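March, bench 2, Erov rig – dispenser task

Ran the cup-fill policy with the Kollár retargeting, 85 demos. Markos on the e-stop. Contact loss weighted 4:1 over joint error, seed 2392.
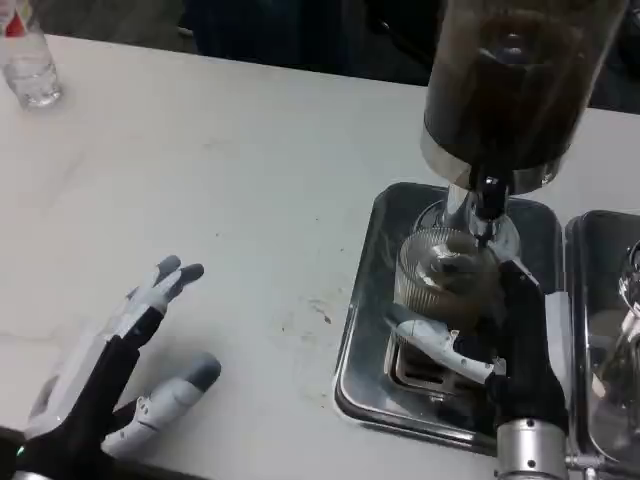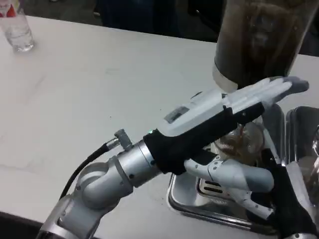
Head camera, dispenser side of the table.

Next
- Relabel grasp onset by hand. Delphine's script fires early on ribbed glass.
- Repeat with contact weight at 5 – same seed, same tray position.
- Mask the steel trays in the depth input. Reflections still give false surfaces.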